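October 19, 2019

OK, kettle notes, before I forget which run was which. We're at 113 demos on the lid task now, all done with the hand-held grippers, and I finally got the new Plelluvska pose code to chew through the lot overnight. It threw out 4. Last time it threw out so many I quit looking! So the change in how we track the marker cubes was worth the fuss (and the two evenings of recalibrating, ugh).

The thing I really wanted to know was whether it helps to start demos with the lid in odd spots. I split the set: 60 demos with the lid already off and leaning on the rim, the rest with it seated the normal way. Trained one policy on each and one on everything mixed together. The mixed one got the lid seated in 88 percent of trials, and it beat both of the others. I expected the leaning-only policy to do worst and it didn't, the seated-only one did. My guess is it never sees the lid at a tilt, so the first time the knob slips it just keeps pushing down. Need to look at the wrist angles before I say that to anyone at Cavalcanti.

Stuff to fix: the shiny metal is still messing with the depth estimate, worst when the overhead lights are all on. I want to try a batch with half of them off. Also I keep starting with my jaws open different amounts, and the Mostero logger only zeroes on a full close. Close, wait for the beep, then open. Write it on the wall if I have to.

Table setup for the leaning-lid starts, keyboard and cable left in as clutter:

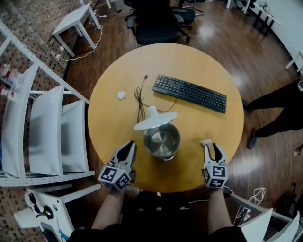

Multance: I'd hold off on blaming the tilt until you've matched the set sizes. Your leaning-only policy had more demos to learn from, so rerun both with the same number and see if the gap is still there. If it is, I'm sold.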